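3.2 Study area and household survey

The survey was carried out in two settlements, Wakell and Stotavach, which lie on opposite sides of the same valley and share one weekly market. Wakell has a paved road and a supermarket on its southern edge. Stotavach has neither, and most of its households buy dry goods in bulk and fresh goods at the market. The two places were chosen because they pay the same charge for waste collection but receive different services: kerbside collection in Wakell, and shared bins at five points in Stotavach.

A list of 679 addresses was drawn up from the collection register. Letters were sent to all of them, and 532 households returned the first form. Of these, 315 agreed to keep a kitchen diary for the whole of April. Holiday homes and addresses with a business on the ground floor were taken out before the letters went out, so they do not appear in any of the totals given here. 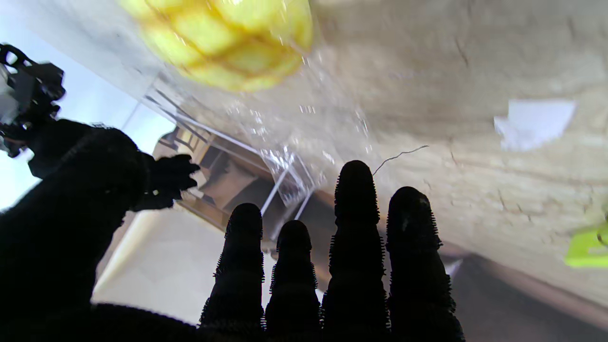 The diary asked for one line each time food was thrown away. Households wrote down the kind of food, whether it had been cooked, how it had been kept and the main reason for getting rid of it. They were not asked to weigh anything. An earlier trial in Cordero had used kitchen scales, and many of the households there stopped filling in the form during the second week. We therefore used a spoon-and-cup measure, which was printed on the inside cover of the diary and later converted to grams with the table in Appendix B.

Peelings, bones, tea leaves and coffee grounds were left out. Food given to pets or hens was recorded on a separate page and is treated in Section 5. Drinks were also left out, apart from milk and soup.

The diaries were sent out on 05/03/2018 so that households could read the instructions and telephone with questions before the start. Most of the calls were about leftovers eaten outside the home. These were counted as eaten if the household believed they had been, even where no one had checked.

3.3 Storage categories

Storage was recorded under four headings: original packet, closed box, bag, and uncovered. The heading "bag" covers any soft plastic bag, whether it was tied, clipped, twisted shut or simply folded over (Figure 2). We did not ask about the thickness of the plastic or whether the bag had been used before. Foil and waxed paper were entered as "uncovered" in the first week by some Stotavach households and were corrected by telephone.

Figure 2. Clear plastic bag of yellow food, gathered at the neck.

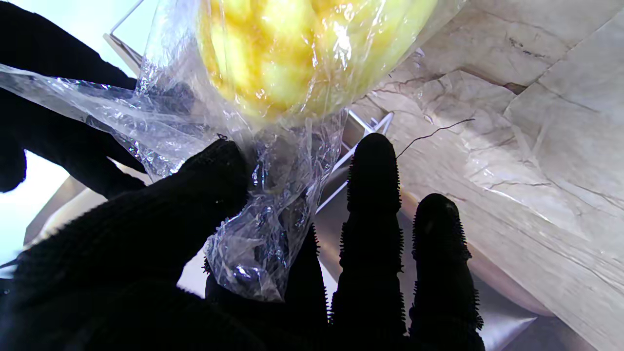

Where a food had been moved from one kind of storage to another, only the last was used. This affects cooked rice and pasta more than other foods, as these were often left in the pan overnight and put away the next morning. Bread was the hardest item to place. In Wakell it was mostly kept in the packet it was sold in, while in Stotavach it was bought without a packet and kept in a cloth or a drawer. A fifth heading, "cloth", was considered but was not added, as the diaries had already been printed by then.

The entries were coded twice by different members of the team using the Flaken food list. Where the two codes did not match, the original line in the diary was read again and a single code agreed. Lines that could not be read were marked as missing and were not replaced with estimates.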